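Filed under: Company News / Gifts & Packaging

22 October 2024 - for immediate release

Jamer opens its gift box refill shop in Garedton, and you're all invited

I've been wanting to write this one for ages, so forgive me if I gabble! After a very long summer of paint charts and phone calls with the landlord, Jamer is opening its first proper shop, on the old market side of Garedton, two doors up from the shoe repairer. We sell gift boxes. We'll also take them back, and that's the bit I'm really excited about.

If you've bought from us online you'll know how it goes. You order a nice rigid box, you put a candle or a watch or somebody's christening spoon in it, and then the box goes to live on top of a wardrobe for ten years. I have a wardrobe like that myself (my husband has stopped mentioning it). So from opening day you can bring any Jamer box back to the counter, as long as the corners are sound, and we'll give you 85p off the next one.

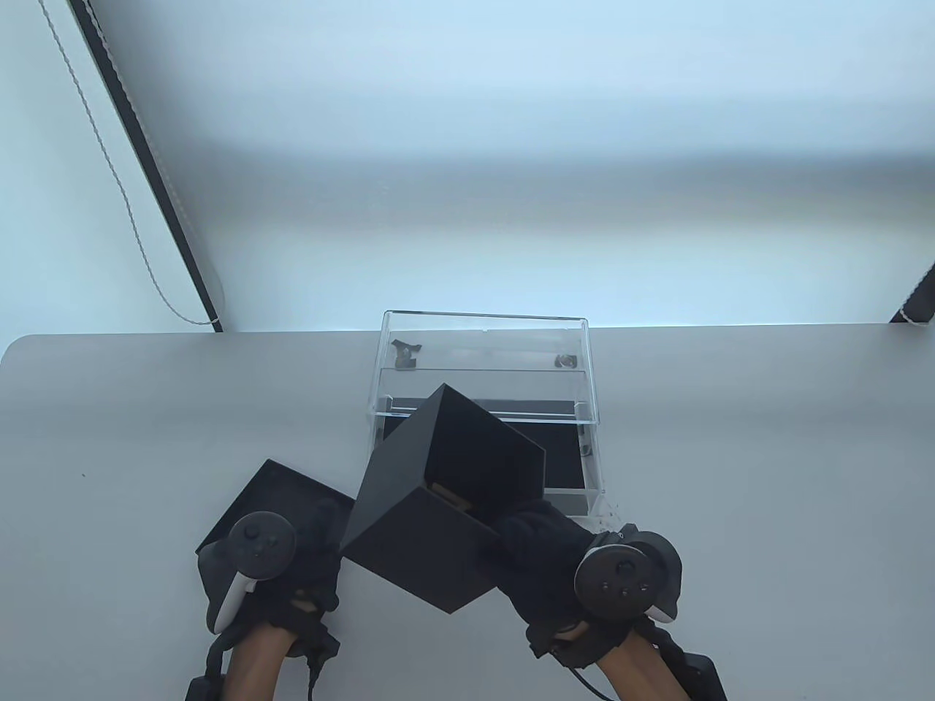 We tried the idea out by post first, with 190 customers who were kind enough to put up with my emails. They sent back 600 boxes between them, far more than I'd cleared shelf space for, and most were good enough to go straight out again. A few had ribbon glue on the lids, which is a pig to get off, so please go easy on the glue.

The returned boxes will be sold as our Peline range, at a lower price and with a small paper band so you know what you're getting. Sizes will vary from week to week. If you need a matching set for a wedding, order new ones - I don't want anybody in tears over mismatched favours.

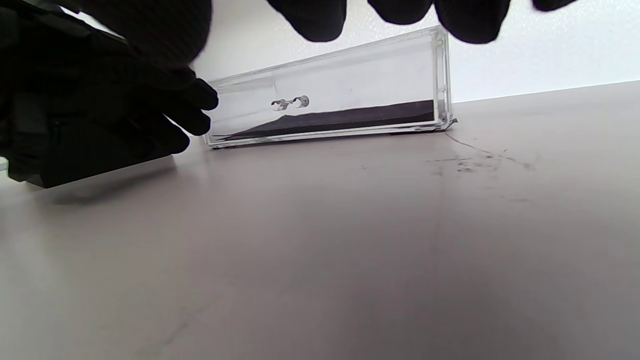
Do you have to buy something to return a box?
You can drop boxes off whenever we're open and take a credit slip away with you, and the slip is good for a year.

We're sharing the building with Uysal, the card and wrapping paper people, who've had the upstairs workroom since January and have been lovely about our deliveries blocking the hall. They'll be running wrapping evenings through the run-up to Christmas. Tickets come with paper, ribbon and a mince pie, and you can bring your own presents along and get the lot done in one go, which sounds like heaven to me.

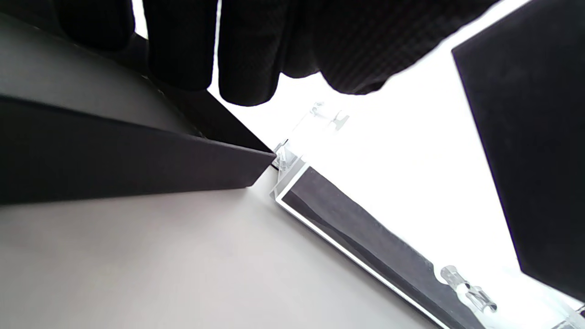
There'll be 2,000 boxes in stock when the doors open, from tiny ring boxes up to the big hat ones that people keep asking for. Inserts can be cut to order while you wait if it's quiet, or left with us overnight if it isn't. Bring the thing you want to fit, please, or at least decent measurements. A photo on your phone next to a teaspoon is very hard to work from - I have tried.

Opening hours are ten till five, and the door on the market side has no step. Parking is behind the library. Press visits are welcome before opening too, just reply to this release and I'll put the kettle on.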